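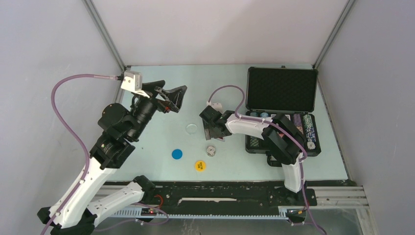 Last changed: September

Sultadum: chip case set

README

What is in the folder
Sultadum is a collection of 255 short clips and 962 stills about putting poker chips away in a carry case. The case is black and stands open on a pale green tabletop with plain walls on three sides. Notes on each clip are in notes.txt, one line per clip.

The task
Chips start out on the table and go back into the case by colour. A clip ends when the last chip is in its row or when the time limit of 88 seconds is reached. Closing the lid is a separate task and is kept in its own folder, lid.

Chips
The chips were bought from Distex as a boxed set. We replaced 40 of them after the first week when the edges began to chip. The new ones come from Fandex and are slightly thicker, so a full row can be tight at one end. Clips made with the new chips have an F after the clip number.

Labels
full: every chip is in the right row
mixed: every chip is in the case, but at least one is in the wrong row
short: at least one chip is still outside the case
spill: the case was knocked and chips came out of it

A clip has one label only. If both mixed and short would fit, use short.

Known problems
Clip numbers skip in places where a file was damaged in copying. There is nothing missing from the notes.
In the Brøndum folder the dealer button was left in with the chips. It has no row of its own, and wherever it ended up was counted as correct.
A few stills are filed under the wrong chip colour. Go by the notes if the two disagree.

Use
Free for teaching and research. Please keep this file with any copy you pass on. Corrections to the labels are welcome; send the clip number, the present label and the one you think it should have.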